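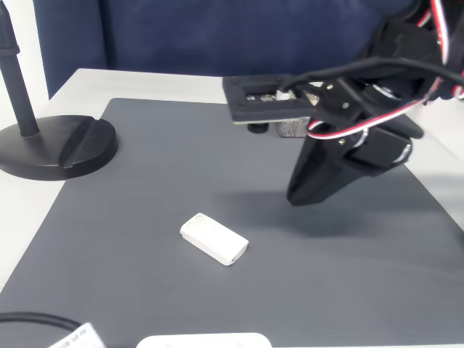
A work table should have a mat on it, the mat should be dark grey, and it should cover nearly all of the top. I have held this view since we moved the workroom in Plerkstead to white tables, and I hold it more firmly after an April spent without one while the old mat was being replaced.

The usual advice is to buy a mat sized to the job: a small one for cutting, another for repairs, a third for anything with screws in it. Each of these has an edge somewhere in the middle of the table, and every edge is a step. A step of a few millimetres is enough to stop a sliding part, tip a full cup or leave a sheet of paper with a crease in it. Three mats also have to be stored, and in practice they are stored on top of each other on the table.

A single large mat moves the step out to the margin. A strip of white table left showing at the back and down one side does no harm, and I would leave it on purpose. It gives a place for things that are finished with, and it shows at a glance whether the mat has crept.

Colour matters more than catalogues suggest. Most of the small things we handle are pale: caps, clips, plastic cases, the rounded white boxes that adaptors and earphones come in. On a bare white table these are hard to see from standing height, particularly under a ceiling light that flattens the shadows. On dark grey they are obvious. Black is worse than grey, as it shows every crumb and hides black cable completely. Green, the traditional choice, is acceptable, although I find it tiring by the afternoon.

Texture should be fine. The Prulano mat we had before was ribbed, and it was bad for writing on and very good at holding dust. Smooth vinyl has the opposite fault: round items roll and flat ones stick. A fine grain sits between the two and wipes clean with a damp cloth. I would not pay extra for printed grids. A steel rule is more accurate and can be put away.

Nerea Echevarría, who shares the room with me, disagrees about coverage. Her position is that a mat over the whole table invites people to treat the whole table as a work area, and that a smaller one would keep the clutter in bounds. She has a point about clutter. I think the remedy is a tray.

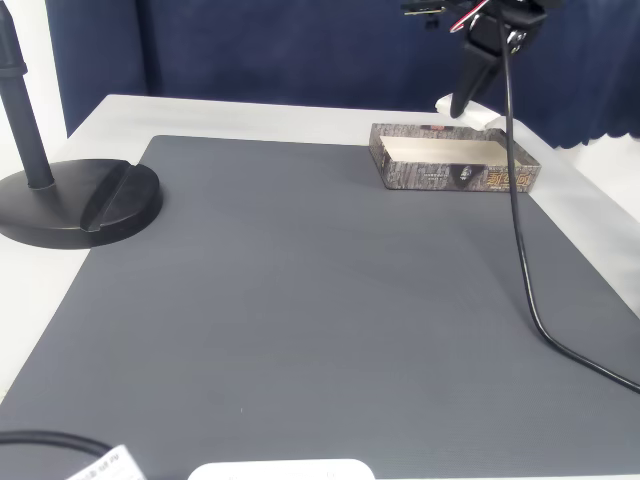

A cardboard box tray, open and without a lid, does this work as well as anything sold for the purpose. The Flelix organiser we tried cost 9 pounds and had seven compartments, none of which fitted what we needed to put in them. An open tray has one compartment. Whatever is in use goes in it, and when it is full something has to go back to the cupboard. A pale interior is useful for the same reason a dark mat is, the other way round: dark screws and black ties show up against it.

Its position is worth settling. I favour the far part of the mat, towards one side, near enough to reach without standing. A tray at the front edge is in the way of the forearms and will end up on the floor. Small items should go inside it, and this is the rule most often broken in our room, by me as much as anyone. Something put down next to the tray, or behind it, has not been put away.

Heavy bases are the remaining difficulty. A stand with a round, weighted foot is often placed half on the mat and half off, which does not bother me if the mat is thin and the stand does not rock. On a thick mat it should be wholly on or wholly off. Cables are best run down one side and off the nearest edge, although ours seldom are.

On cost, the large mat came from Cuesta and was dearer than the three small ones together. I consider it fair value. The expense people overlook is the time spent looking for things, and in that April without a mat I spent more of it than I care to add up – most of it bent over a white table, feeling for a white cap with the flat of my hand.

Nerea still wants the smaller mat. She can have it on the other table.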